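Can we talk about phones at shows again. I know. Everybody has already written this one. But I went to see Nistor at the Vakholm hall in December and I've been stewing ever since, so here goes.

My position: ban them for the encore and leave people alone for the rest. Half the crowd will hate that and the other half will say it isn't far enough. Fine.

The Vakholm show held 125 people. Tiny room, low stage, you could hear the drummer counting in. And for the first song I had a wall of screens in front of me, up to my eyebrows in other people's zoom. Second song, fewer. By the fourth most of them were back in pockets. People get their clip and they're done. It sorts itself out if the band is any good, and Nistor are very good, go see them.

So why the big locked pouches? Drestach did the pouch thing on their last tour. I stood in line 53 minutes to get mine opened afterward. Missed my bus. Corina Pop was with me and she had a sitter waiting at home and no way to text her, and she spent the whole last half hour of the set looking at the exit instead of the stage. Tell me that's a purer experience. I'll wait. 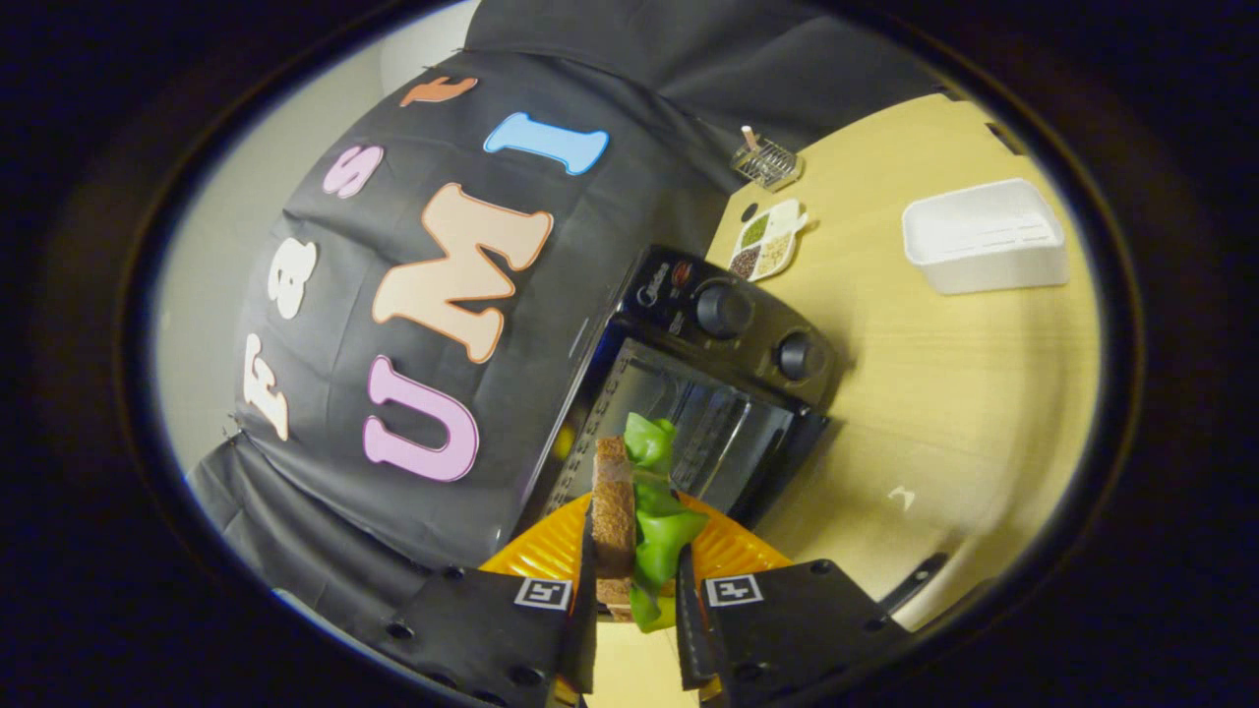 Felt letters on a black backdrop.

The pouch people always say the same thing. It was better before. Was it? I went to shows before. We had lighters and disposable cameras and a guy with a tape recorder down his pants who'd elbow you if you sang too loud. I have 12 photos from my first ever concert and eleven are the back of somebodys head. I love them. I would have killed for one shaky video of the slow song.

Veronika Hauser wrote in to argue with me the last time I brought this up (hi Veronika) and her point was that the singer can see it. All those little lights where faces should be. OK, yes. That one gets me. Viorica Lazăr plays in a cover band in Notstead and says it's like singing to a parking lot. I don't have a good comeback to that. It's why I land on the encore. Give the band ten minutes of faces. Say it from the stage, nicely, once. Most people will do it, and the ones who won't were never going to.

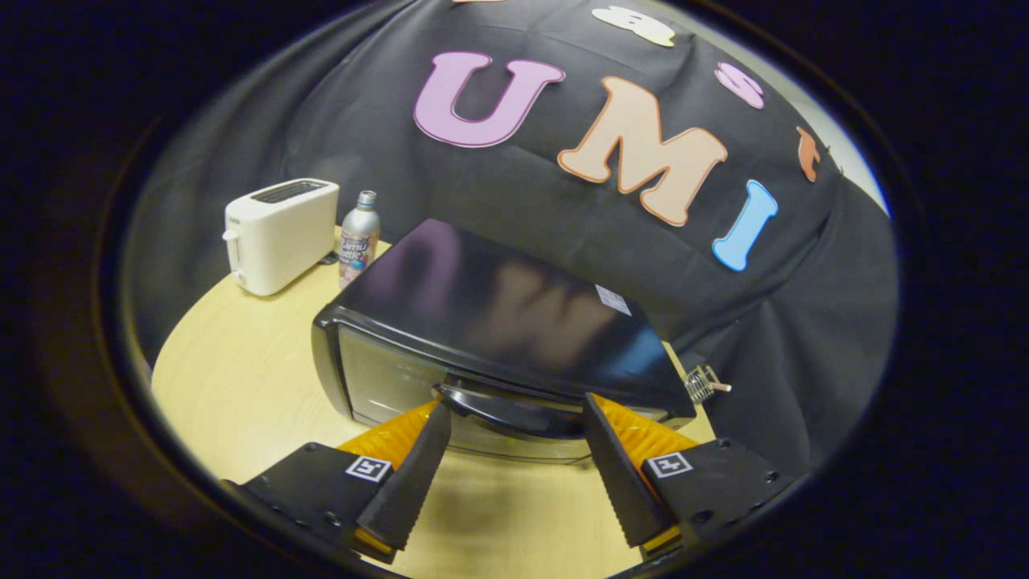
Notstead, December

Back from a second show since I started writing this, so let me add to it. Big one this time, 1,773 tickets sold according to the venue. Seats, unfortunately. The singer asked for phones down before the last two songs. Just asked! No pouches, no guards with flashlights. And they went down. Not all. The man beside me filmed his own shoes for a while by mistake, then gave up.

Loudest singing of the night, those two songs. Could be the songs. They were the hits after all, I'm not going to pretend thats a scientific test. Catinca Radu, who I dragged along, thinks everyone was just tired of holding thier arms up.

Also while I'm here: stop charging six bucks for coat check. Different column. Next one probably.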